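Painemal Toy Library, Dollstead
Second progress report to the Nurnthorpe Fund
Period covered: start of lending through the end of February
Prepared by Morena Morelli for Yung-ching Kong

Summary

The library is open, the shelves are full and people are borrowing. We have passed 1,000 loans. I would ask you not to read too much into that number, for reasons given under Lending. The harder question in our application was whether free toy lending changes how much time families spend playing together at home, and on that we have very little to show so far. I doubt the survey we designed will ever answer it.

Spending is on track except for the catalog software, which has cost us more staff time than the grant allowed for.

Lending

Our target for the first year was 2,000 loans, so on paper we are halfway there and a bit ahead of schedule. The trouble is how a loan gets counted. A renewal counts as a loan. So does a swap at the desk when a child changes their mind in the doorway, and for the first several weeks so did a puzzle that was checked back in with a piece missing and checked out again to the same family so they could go look for it. Satish Unnithan has started going back through the records by hand to pull these out. He hasn't finished, but he thinks the real figure will come down noticeably, and I would rather you hear that from me now than find it in the final report.

Membership stands at 200 households. That one is solid, in the sense that 200 households filled out a form. Plenty of them joined on the opening weekend and have not been back. We don't purge inactive members and the application didn't say we would, but "member" is doing a lot of work in that sentence. For the next report I suggest we give you active borrowers, meaning anyone with a loan in the last eight weeks, and drop the membership figure altogether.

What goes out: ride-on toys, train track, dress-up, marble runs, anything large. What does not go out: most of the flash card and early reading sets, which took up a good share of the first purchase order. These were chosen on the advice of the supplier, and I was wary of them at the time. Helju Šimkus has moved them down to eye level for a four-year-old, with no effect that either of us can see.

Construction sets and the missing-piece problem

The application said that sets with many small parts would be "self-managing," with families counting pieces in and out. I don't know who wrote that. I suspect it was me. In practice a parent returning a box at ten to six on a Thursday with a toddler on one arm is not going to count anything, and our desk staff don't have time to do it for them.

We have tried three things. Weighing the boxes on a kitchen scale worked well for wooden train track and badly for small plastic bricks, where one missing piece hardly moves the needle. Charging a deposit was dropped after a week because two families quietly stopped coming. Now we simply accept losses and top up the brick boxes from a spares bin every month or so. It feels like giving up, but it is cheap, and I haven't heard a single complaint from a borrower since we started.
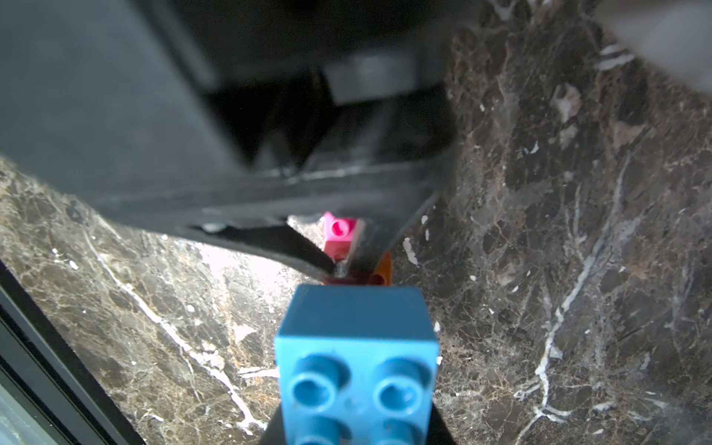 Small colored toy bricks, one of them pink.

Board games are another matter. A game with no dice or half a deck of cards is useless, and topping up from spares only works if you own two of everything. We have retired several games already. I would not buy more with the remaining toy money unless we also pay for someone's time to check them.

Catalog software

We moved to Wulludeck in the second month. It was sold to us as ready to use for toy libraries. It is built for books, and it shows. Every item wants an author. Helju enters the manufacturer in that box, and the overdue notices then tell parents that they have failed to return a tractor "by" the company that made it. Harmless, but it does not make us look like we know what we are doing.

More seriously, the monthly report counts loans by barcode and can't group a box with its contents. That is one source of the inflated loan figure above. Support has told us a fix is planned. They told us the same thing before Christmas. I have asked Satish to keep a plain spreadsheet alongside it until the end of the grant -- double entry, and I'm not happy about it, but at least we can trust the spreadsheet.

The family survey

You asked particularly about this. We handed out the play-at-home survey with every new membership and got back some 200 forms, counting both the first round and the follow-up. Very few households returned both, so there is almost nothing to compare. Those who did both said they play together more than before. They are also the families who come in most often and who know the staff by name, and they filled out the second form at our desk with one of us standing there. I would not put that finding in a brochure and I would ask the Fund not to either.

Periklis Kourkoulas has offered to do short phone calls with families who have stopped coming. I think ten of those calls would tell us more than another round of forms. It would mean moving the remaining survey printing money to phone time, and we need your approval for that change.

Premises and hours

The Saturday morning session is crowded and the Thursday evening one is quiet until the last half hour. We would like to move the evening session earlier. The landlord is agreeable. The front step is still not fixed, so strollers come in through the side entrance, past the bins.

What we plan to do next

Finish cleaning the loan records and send you a corrected figure, even if it is embarrassing.
Stop buying flash cards.
Start the phone calls, if approved.
Decide by summer whether to stay with Wulludeck. My own view is that we shouldn't, but Helju has put a lot of hours into the records and wants to give them until May.

Decisions needed from the Fund

Approval to move survey printing money to phone interviews.
Agreement to report active borrowers in place of members.
A word on whether the 2,000 loan target still stands if renewals are taken out. If it does, we will probably miss it.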